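Replacing the pressure switch on a well pump

The pump in our house sits at the bottom of a drilled well, 181 feet down, and it had started short cycling in January. Open a tap, and the contactor in the basement clicked on and off every few seconds. A submersible motor is cooled by the water moving past it and takes its worst current at startup, so a pump doing this all day is being worn out quickly.

The usual suspect is the pressure tank. Ours is a bladder tank, and the air charge should sit 2 psi below the cut-in pressure with the water side drained. I shut off the breaker, opened the drain and put a tire gauge on the valve. It read low, so I pumped it up with a bicycle pump and turned everything back on. The cycling slowed but did not stop.

That left the switch. The old one was a Skuro with a 40/60 spring set, mounted on a quarter-inch nipple off the tank tee. The nipple was nearly closed with iron scale. A switch reading pressure through a hole the size of a pin sees it late, then sees the pump's own pressure spike, and the contacts chatter. I could have cleaned the nipple and kept the switch, but the contacts were pitted badly enough that I didn't want to.

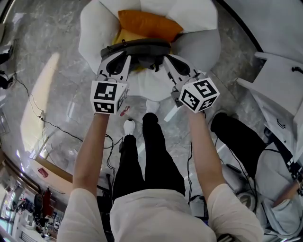
The replacement came from Zudcombe and cost less than the fittings I bought with it. I went with a brass nipple this time. Galvanized is cheaper and will scale again on water like ours – the last lab report put the iron well past the point where it stains a sink.

Wiring is four conductors and two grounds. Line goes to the outer terminals, load to the inner two, at least on this model. Check the diagram inside the cover, since Mestau puts them in a different order and the covers look the same. I took a picture of the old wiring before pulling anything and then found the previous owner had used black for all four, so the picture was no help and I had to trace them with a meter.

Adjustment took longer than the wiring. The large nut moves cut-in and cut-out together, and the small nut moves only cut-out. A full turn of the large nut is 2 to 3 psi. Out of the box mine cut in at 36 and out at 57, and 12 quarter turns later, with a lot of draining in between, it was at 40 and 60. The dial gauge on the tee was off by 4 psi, so I replaced that too.

Lăcrămioara Matei, who drills wells two towns over, told me by email that she sets the tank charge again after any change at the switch. I did, and it needed another pound.

The pump now runs for 80 seconds per cycle with one tap open. The tank manual asks for at least 60. I still want a cycle counter on the contactor, and a sediment filter, which has to go after the tank and not before the switch. The old switch is in a coffee can on the shelf with its cover screwed back on.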